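Plorunness Community Help > Wellbeing > Rest and Routines

We use cookies to remember your settings and to see which pages get read. Accept all / Manage choices

How do you rest when resting makes you feel worse?

Posted by quietporch

I cut back my hours in April after a rough winter at work. The plan was to use the extra afternoons to rest. I have now had several weeks of free afternoons and I can't do it. I sit down with a cup of tea and within five minutes I'm thinking about the gutters, or my sister's move, or an email I should have answered. Then I get up and do one of those things and feel annoyed that I didn't rest.

I tried the Hisetti app because a coworker liked it. It wants you to sit for 8 minutes and follow your breath. I got through four sessions and each time I came out of it more wound up than when I started. I also tried reading, but I read the same page over and over.

I am sleeping all right and eating all right. I don't think I'm ill. I just can't seem to stop. Has anyone been through this and come out the other side? I'd like to hear what you did day to day, more than book suggestions, please.

1139 views

Posted by marlowe_k

I had this for most of a year after I left a job at a call center. I was used to being interrupted every few minutes and my head kept waiting for the next call. Sitting still was the worst thing I could have tried at that point.

What worked for me was doing something dull with my hands for a set time. I shelled beans. I sorted a drawer of screws. I untangled a bag of yarn that had been in the closet since we moved. I put the kitchen timer on for twenty minutes and stopped when it rang, even if I was in the middle. The stopping was hard at first. After a couple of weeks I noticed I wasn't looking at the timer.

I also kept a notepad on the arm of the chair. When the gutters came into my head I wrote "gutters" and went back to the beans. I looked at the list once, at 5 p.m., and did one thing from it or none. Most of the list was the same six items every day, and seeing that helped me more than I expected.

Sitting quietly came later. I can do it now for ten minutes or so on the back step. I don't use an app.

One more thing. If you do start sleeping badly or losing weight, go and see your doctor and tell them what you told us. I waited too long on that.

Posted by Varkus121

just delete the app. walk every day, leave your phone at home. worked for me

Posted by tansy_and_rue

I would go easy on the word "rest." I turned it into a chore and then I was failing at it. My afternoons got better when I stopped deciding what they were for.

There is a drop-in at the Cheung Center near me, two hours, no teacher and no program. People bring mending or a jigsaw or whatever they have. Some talk, some don't. I went because I thought I should get out of the house, and I kept going because I wasn't being asked how I was. You might have something like it at your library. Ask at the desk, since these things are often not listed online.

I agree with marlowe_k about the notepad. I'd add that your sister's move might need a phone call to her. I was carrying worries about other people that they had already dealt with.

It took me until the fall to feel different, and I still have weeks where I clean the oven at nine at night for no reason. 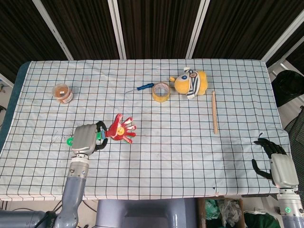
On those weeks I go back to the drop-in twice and leave the oven door shut. My husband does the shopping and I let him get the wrong bread.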